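Grumix launches Gaete, a woven household cloth made to be kept folded on the table

For release in December

Grumix, the household textiles firm, has today announced Gaete, a new range of brown and white patterned cloths for kitchens, dining tables and offices. The range goes on sale this month through the company's own shop and through the Dranudis chain of homeware stores.

The first production run is limited to 2000 cloths. They will be sold singly and in packs of 2, with a trade carton of 10 available to cafés, guest houses and offices.

Gaete cloths have a deep red-brown border and a white centre printed with small dark brown motifs. Another part of the cloth carries a closer checked pattern in brown and beige. When the cloth is folded the border shows at the edges in several layers, and the designers worked on the folded shape as much as the open one.

"Most cloths spend far more of their lives folded than open," said Kumudini Talukder, head of design at Grumix. "They sit on a worktop or at the end of a desk. We drew this one flat, printed a trial piece, folded it and then went back and moved the border. We did that a good many times before we were happy."

The pattern comes from a sample book that Grumix bought with the stock of a closed mill. Page 1612 of the book held a scrap of cotton with a small repeating motif on a pale ground, and the design team used it as a starting point. The colours are new. The original was blue, and early trials in that shade were dropped after shop buyers said they already had plenty of blue cloths on their shelves.

Each cloth is cotton, hemmed on all four sides, and can be washed by machine with other dark colours. Grumix advises washing it once before first use. The cloth should be dried flat or on a line and can be ironed on the reverse.
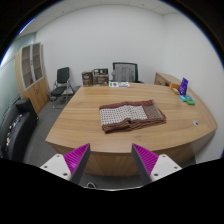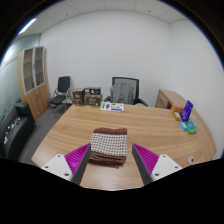
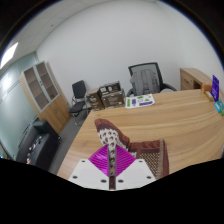

The folded brown and white cloth at the light wood office table.

The company chose an office as well as a kitchen for its early trials. Staff at Fidano, a small design and print studio, kept Gaete cloths on their desks and in the shared kitchen and reported back on how they were used. Some were put under teapots, some were used for drying cups, and a few were kept back for wiping down the meeting table after lunch.

Hortensia Acuña, office manager at Fidano, said the cloth had been easy to live with. "We have pale wood furniture all through the office and anything bright looks a bit lost on it. The brown sits well with the wood. People fold it up and put it back, and I can't say that about the old tea towels."

Comments from the trial led to two changes. The hem was made narrower so that the corners lie flatter when the cloth is folded, and the hanging loop was taken off. Grumix had expected the loop to be popular, but trial users told the company it got in the way and several had cut it off with scissors. A version with a loop may be offered later to trade buyers if there is demand.

Gaete will be followed by a matching table runner and a set of napkins, both using the same border – the runner is now in sampling and the napkins are at the drawing stage. No date has been set for either. Grumix has also said that it will not bring out further colours until the first run has sold through.

Shops that would like to stock Gaete can ask for a sample cloth and a printed price list from the Grumix trade desk. Orders for the trade carton are open now, and cartons will be sent out in the order in which requests are received. Dranudis stores will have the cloths on the kitchen linens shelves, with the packs of 2 also placed near the tills.

Notes to editors

Grumix designs and sells cloths, towels and table linen for homes and small businesses. Kumudini Talukder is available for interview by telephone in the mornings. Sample cloths can be lent to magazines and websites for photography and should be returned to the Grumix press office after use.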